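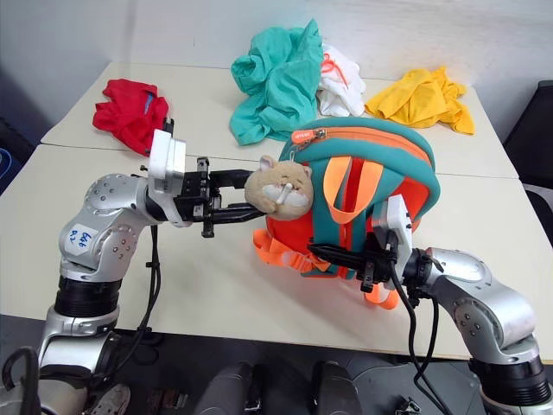 The orange and teal backpack, with its plush friend up top and its straps everywhere.

So it's April, the overnight trips are coming up, and I've had backpacks on the brain for weeks. Small ones, I mean. The kind with a face on them that a five-year-old picks in nine seconds flat and then carries until the zipper gives out. A few of you wrote back after the last Flekatine Letter asking how I pack a kid's bag for a night away, and my first answer was "badly, and in a hurry," but I've gotten better at it, so let me try to put it down properly.

My youngest is going to Ustia with her class this spring. One night, a bunkhouse by the lake, a walk, a campfire if the weather behaves. The list the school sent home has 13 items on it, which sounds like nothing until you try to get all of them into a bag made for somebody whose back is about as wide as a dinner plate. And the sleeping bag isn't even on the list! It's mentioned in a note at the bottom, in smaller print, the way the expensive stuff always is.

I start with the straps. I know, everybody else starts with the clothes, but a kid's backpack has a surprising amount of webbing on it (shoulder straps, loops, buckles, adjusters, long tails of extra strap that go nowhere) and if you leave all that in a tangle you'll be fighting it the whole time. I lay the bag down, pull every loose end out to where I can see it, undo the buckles, and straighten things one at a time. If your bag has bright webbing like ours you can at least tell which tail belongs to which buckle. We had a black one before with black straps and black buckles, and I sewed a bit of red ribbon on the left side so I could stop guessing.

Once the straps are flat, try the bag on the kid. Empty, over whatever jacket they'll be wearing. I skipped this step last fall and sent her off with the shoulder straps still set for August and a T-shirt, and she came home walking like a penguin. Get the shoulders right, then roll up the leftover tails and put a hair elastic around each roll. Fancy strap keepers exist. Hair elastics are in the bathroom drawer.

Now the face. If you've got one of those bags with a plush animal on it, you already know the animal is a member of the family and has opinions. Ours has been called a cat, a hamster, a bear and "the boss," sometimes all before breakfast. Two things I'd pass along. Don't pick the bag up by the head, however handy it looks, and teach the kid the same (we say "by the handle, not the hat," and it mostly works). And when it's grubby, go at it with a damp cloth and a drop of dish soap, a small patch at a time, then let it dry with the bag open and hanging up. I put one through the washing machine years ago and the stuffing went to one side. It looked like it had a toothache until the day we gave it away.

While you're up there, check the zipper. Run it all the way around twice, slowly. If it catches, look for a thread in the teeth before you blame the zipper. A little candle wax rubbed along the teeth helps a stiff one, and a big rubbery pull is a gift to cold fingers. If yours came with a tiny metal tab, loop a bit of cord through it. Kids can't work those things in mittens and neither can I.

Okay, clothes. I dump them all out in little heaps first and don't fold anything yet.
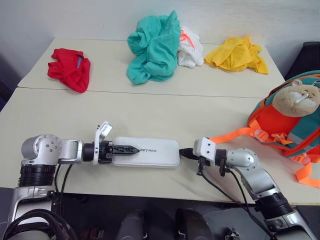
Bright colors are my one firm rule for trip clothes. Red, yellow, a good loud green, I don't care what as long as I can spot it from across a field and she can spot it on a bunkhouse floor with a lot of other children's socks. White I try to talk her out of and usually lose. With the heaps out where we can both see them, she gets to choose, and choosing from a few piles goes so much quicker than choosing from a drawer. Two tops, one warm layer, bottoms, pajamas. Anything she picks up and puts back down twice goes back in the closet. She won't wear it there either.

Then we roll. I was a folder for years and I'm not here to start a fight with the folders, but for a small bag with a curved top I think rolling wins. Lay the shirt face down, sleeves in, fold it in half the long way, and roll from the collar toward the hem as tight as you can stand. Chunky things like sweatshirts get folded in thirds and laid flat against the back panel, where they make a nice bit of padding. The rolls stand up in front of that like bread sticks in a jar. Underwear and socks go into whatever gaps are left at the bottom.

Better still, let the kid do the rolling. The rolls will be terrible. They'll look like somebody sat on a croissant. But she'll know where her pajamas are at eight o'clock at night when you're not around to tell her, and that's worth a lumpy bag to me. We did a practice run on the living room rug last weekend, pack and unpack and pack again, and by the second time she was telling me where things went.

I bundle by time of day, too. Bedtime things together in one thin cotton bag, morning things in another. I used to bundle by type, all the tops together and all the bottoms together, and every single time the whole lot came out on the floor and half of it stayed there. With the bedtime bag she pulls out one thing and has everything, toothbrush included. I bought ours at Delić, the fabric shop by the post office (they sell them from the remnant bin near the register, so ask if you don't see any), but a clean pillowcase with a knot in it did the job before that.

Labels! Please label. I've tried the iron-ons, I've tried the stamps, and this year I'm on Girkero tape, which is a stick-on cloth tape you write on yourself. I'm fifty-one and my handwriting is only getting worse, so I made a whole sheet of them in one sitting with a cup of coffee and stuck them in as I went. So far they've stayed put in the wash. I put one inside the backpack too, up near the zipper where a teacher would look first, with our phone number on it. I don't put her name on the outside of anything.

A word on weight. I put the sweatshirt on the kitchen scale the other night just to see, and it came to 463 grams, more than the shoes! I'd have sworn it was the other way around. So if the bag feels heavy when you lift it, look at the warm layer before you start taking out the fun stuff. She'll be wearing the thing on the bus anyway, most likely. Heavy items go close to the back and about halfway up, and the water bottle goes in a side pocket if you have one or gets carried in a hand if you don't. Wet water bottles inside the main part are how we lost a library book last year, and I'm still a bit sore about that.

Leave some room. I aim for a bag that zips shut with no leaning on it, and then I take out one more thing. Coming home, nothing is rolled and everything is damp and there's a pine cone. I always tuck a plastic grocery bag in the front for the muddy clothes, folded up small, and I tell her what it's for. Last time it came back still folded, with the mud in with the pajamas. We're working on it.

Oh, and the bed animal. If a stuffed friend is going along, it goes in last, on top, nose toward the zipper. My daughter says this is so it can breathe. I've stopped arguing and now I do it with my own slippers.

I'm keeping the big swap box by the front door at the shop through the end of the month, so if you've got trip clothes that have been outgrown, bring them by, washed please, any size up to ten. We could really use rain pants. We have more hats than we have hooks for. Backpacks are welcome too, as long as the zipper works and the buckles all have their other half, and if there's a face on the front I'll find it a good home by closing time.

Next letter I'm doing lunch boxes, so send me whatever your kids will eat cold.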